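Household Plumbing for Non-Plumbers
Handout 4: The Bathroom Drain System
Instructor: Réka Oláh. Revised 2/9/24
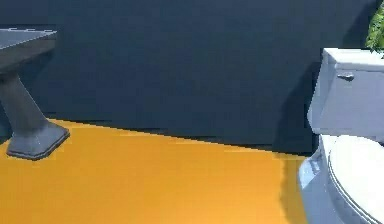

Last session covered supply lines, where water moves because it is under pressure. Drains work by gravity. That one difference explains most of the rules below, including the ones that seem fussy when you first read the code book.

1. The three parts of a drain system

Every fixture has a trap, a drain line and a connection to a vent. A sink trap is the curved pipe under the bowl. A toilet has its trap built into the china, so you will not find a separate one under the floor. Students often add a second trap on a toilet line in the homework drawings. Please check yours before you hand it in.

The trap holds a plug of water that keeps sewer gas out of the room. In a guest bath that goes unused for weeks the water can dry up, and the room starts to smell. Run the tap for a minute and flush once. If the smell comes back within a day or two, look for another cause, such as a bad wax ring.

2. Slope

Small drain lines are normally laid at a quarter inch of fall per foot of run. Too little fall and solids settle in the pipe. Measure from the bottom of the pipe, and keep the slope even from one end to the other. A sag in the middle will clog even if the two ends are at the right heights.

Worked problem: a sink drain runs 8 feet to the stack. Fall needed = 8 x 1/4 = 2 inches. Now do the same for a run of 46 inches. (Change to feet first. The answer is just under 1 inch.)

3. Vents

When a toilet flushes, a large amount of water goes down the line at once. Without a vent, the moving water can pull the water out of nearby traps. The usual sign is a gurgle in the sink right after a flush. The vent lets air in behind the water so the pressure stays even.

We will look at wet venting next time, where one pipe serves as a drain for the sink and a vent for the toilet. It is allowed in many places but the pipe sizes matter, so don't try to work it out from memory. Local code decides.

4. Case: the Udby Street house

Gyula Sárközi brought in the drawings for this one. The owner wanted to move the toilet to the opposite wall. The first bid, from Clevico, kept the old vent and ran a long new drain under the joists. The second bid, from Zalewska, added a new vent through the roof and a shorter drain. The first was cheaper by 179 dollars.

Points to discuss:
- How far is the toilet from its vent in each plan?
- Which plan cuts into the joists, and by how much?
- Where would you put a cleanout?
- Would you pay the extra?

Write half a page on the last point. I don't mind which bid you choose as long as you use the drawings.

5. Terms for the quiz

Trap seal: the water standing in the trap.
Stack: the main vertical drain pipe.
Cleanout: a capped opening for clearing the line.
Closet flange: the ring that joins the toilet to the drain and to the floor.
Rough-in: the distance from the finished wall to the center of the toilet drain.

Reading for next time: Jarkedlow workbook, chapter 5, sections on vent sizing. Skip the part on septic tanks, we get to that in November. Bring a tape measure and a torpedo level.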